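Skukenach Bench Chores – read me first

This dataset is for anyone who wants to know how close machines are to doing the dull jobs in a small repair shop. We think they're closer than most people expect, and we'd love more people to try things out with it!

The current release holds 350 recordings of two-armed work at the Holstead bench, split into 107 sessions. The jobs are unpacking parts, sorting small bits into trays, coiling leads and handling computer power supplies, the last of these being our favourite and by far the hardest. The metal case is easy enough to get hold of. The wires hang in bunches, swing about and catch on ragged cardboard.

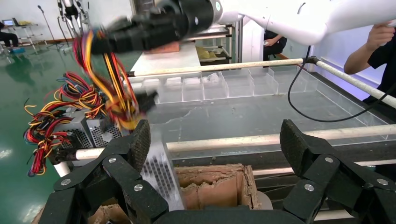
Can a robot take over the unpacking in a shop yet?

For a single kind of part with somebody close by, it can do a fair share of it. With mixed boxes it still needs help, mostly when leads from two parts get tangled.

We count a run as good only if the part ends up where it was meant to go and no plug has been pulled. Drops are kept in and labelled – please don't filter them out before you've had a look, they're some of the most useful recordings we have.

Files
sessions/ one folder per session
labels.csv job, result, notes
splits/ training and test lists (58 recordings held back for testing)

Known gaps: very few soft items, and nothing from the Hallano kitchen until September.

Labels were checked by Châu Kiều and Birsen Gezer. Send corrections to either of them, with the session folder name.

Last updated 30 May 2026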